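Home Forum > Cleaning and Upkeep > Gutters, Fascia and Exterior

Gutter cleaning from the ground with a vac pole, is it worth it?

Started by millrow_dan, Sep 13, 2020
10 replies, 764 views

millrow_dan
I have a two story house with 37 feet of gutter along the back that I can't get a ladder under. There's a glass porch roof in the way. Up to now I've paid a firm to do it once a year in May, before the maple seeds come down, and it always fills up again by fall.

Corkum Exterior quoted me for two visits a year on a plan. For what they want I could buy a Zevden pole kit that clamps on a shop vac and do it myself. Has anybody used one on the second story? I'm not bothered by the front, I can reach that.

pressedbrick
I have the Zevden. It works on dry leaves and it's poor on anything that has turned to mud. The curved end is fine. The clamps between the sections slip unless you tape them. On a single story it's easy. On two stories you are holding a long pole over your head with a hose hanging off it, and your shoulders will know it the next day.

If you have moss in there, forget it. The vac won't lift moss.

tallgrass_ok
Disagree on the mud. I do mine wet on purpose. If you run a wet vac with the filter out, mud comes down the pole better than dry leaves do, and you don't get the dust. Leaves jam at the elbow when they're dry and full length.

pressedbrick
Maybe with a bigger hose. Mine is the narrow one and it plugs with mud every few minutes.

tallgrass_ok
The narrow hose is the problem then. You want the wide one all the way to the drum.

sidewalk_ed
I cleaned gutters for pay for six years so take this for what it is. A vac is fine for upkeep. It isn't fine for a first clean where you don't know what's up there. Things to do before you buy anything:

1. Go look at the downspout when it's raining hard. If water comes out the bottom strong, the gutter isn't badly blocked and you may be paying for cleanings you don't need.

2. Check whether the gutter runs downhill to the outlet. A sagging gutter holds water and silt no matter how often it's cleaned. You can see the sag from across the yard if you line it up with the fascia board.

3. Price the vac as well as the pole. A lot of people have a small vac that won't pull up two stories. If you have something else it's good for, such as blowing out the garage, count that too.

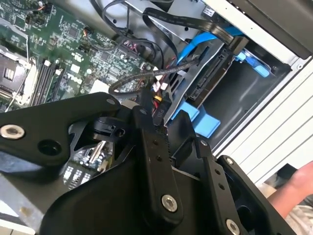

4. Ask the firm whether they take photos before and after. Corkum did when I last dealt with them, but that was under the old owner.

5. Keep the pole away from the service line. If your power comes in on that side of the house, let somebody else do it.

millrow_dan
Thanks, that's useful. Power comes in on the front so the back is clear. I watched the downspout last week and it was a trickle in a steady rain, so it's blocked somewhere. The gutter looks level to me but I haven't checked it against anything.

The vac is a 10 gallon. I don't know the hose size without going out to look.

hollis_corner
If the downspout is a trickle then no pole is going to fix it. The clog is in the elbow at the top or down at the ground. Take the bottom section off, it's usually two screws, and run a garden hose up it.

I'd go with the plan, personally. You have a glass roof under the work. One dropped pole section and you've spent more than years of cleanings.

tallgrass_ok
I don't see that. Firms drop things too, and you'd be waiting on their insurance. Lay a couple of old moving blankets over the glass and tie them down.

hollis_corner
He'd have to get up there to tie them down. That was the whole reason he can't use a ladder.

irongate_sue
I went with the plan for three years and dropped it. Not Corkum, it was Irkier Home Services. They never missed a visit but they'd come when it suited them, which one year was before the leaves had dropped, so I paid for a clean gutter that was full again in two weeks. If you sign up, get the month written in.

Now I have the Uibo pole, not the Zevden. It's lighter and the sections screw together so there's nothing to slip. It costs more. I do the back from the lawn in under an hour, and I use the same vac indoors for the dryer vent. On blow for that, with a soft brush on the end.
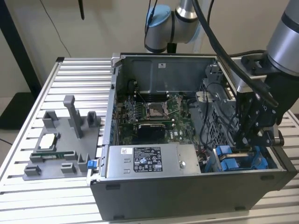
The one thing I'd say about the Uibo is to buy the camera clip with it. You can't see into a second story gutter from the ground, and without it I was going over the same clean stretch and missing the corner where all the muck sits. Any cheap wireless camera fits the clip. Wipe the lens before each pass.

sidewalk_ed
Agree about the camera. Also agree about getting the month in writing. Every plan I worked under had wording that let us move the visit.

millrow_dan
OK. I'm going to take the bottom of the downspout off this weekend and see what comes out. If it clears I'll buy the Uibo and do the fall one myself. If it doesn't I'll pay Corkum for a single visit and look at the pole again in spring.

Is there any trick to getting the two screws out? They've been painted over.

hollis_corner
Score around the heads with a utility knife and scrape the slot clean first. If they strip, drill them out and put in new ones. They're cheap.

Posts by this member: 3122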